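Community News | Makers & Hobbies | Tags: workshops, hand skills, local

Peg boards find a happy home at the Sopacua workshop

If you have walked past the old Sopacua building on a Tuesday evening lately and wondered why the lights were still on, the answer is pegs. Little blue ones, for the most part, along with knobs and posts and the white boards they stand on, all of them part of a season of tabletop board projects that has been filling the upstairs room since the weather turned cold.

The evenings are the idea of Beatrice Kaijage, a retired occupational therapist who moved to the neighborhood three years ago and brought with her, by her own count, more boxes of pegs than boxes of dishes. She spent much of her working life helping people get the use of their hands back after an injury, and she has never lost her fondness for the simple business of putting a small thing where it belongs.

"People walk in expecting a toy," she told us over a cup of tea that had gone quite cold while she talked. "Then they sit down with it, and the next time they look up it's half past eight and they've missed their bus."

The room holds 42 people at a squeeze, and last month it was squeezed. Some came for their own hands, some came along with a parent or a neighbor, and a fair few were there because they like making things and had heard there would be boards to try. Parts for the winter set are all in blue, a color chosen after a long and good-natured argument, so that they show up well against the white.

Houda Shawky, who draws the layouts at her kitchen table, likes to print outlines on her boards as a guide to where things go. Her first drafts were much busier, she says, and she is grateful to the regulars who told her so (kindly, and more than once). She now leaves more white space and finds that people settle in faster. 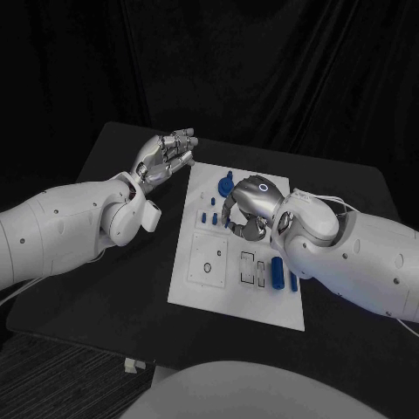 What the boards ask of you

A round knob with a post on top asks for a different hold than a short peg, and a tiny white piece lying on the board is another matter again. Beatrice likes to have several shapes within reach of each other, so the hand has to keep changing its mind. She also prefers a dark tabletop underneath, and has been known to carry a black cloth in her bag for tables that are too pale.

Ha-neul Han, a piano teacher who has been coming since the start, says she has borrowed a board for her younger students and that they ask for it before they ask for their stickers. Her own favorite is the slotted part, which she does with her left hand while the kettle boils.

The group is now raising money for a second set, so that boards can go out on loan between meetings. A bake sale in December brought in $1159 – a very pleasant surprise, given the sleet – and the loans should start once the new pieces have been cut and sanded.

Sessions start at 7 p.m. upstairs at Sopacua, and there is no need to sign up ahead of time. The side door is the one to use, and tea is provided, but please bring your own mug.

Last updated: Tuesday, 4:15 p.m.

Get neighborhood stories in your inbox every week. Enter your email to subscribe. You can unsubscribe at any time.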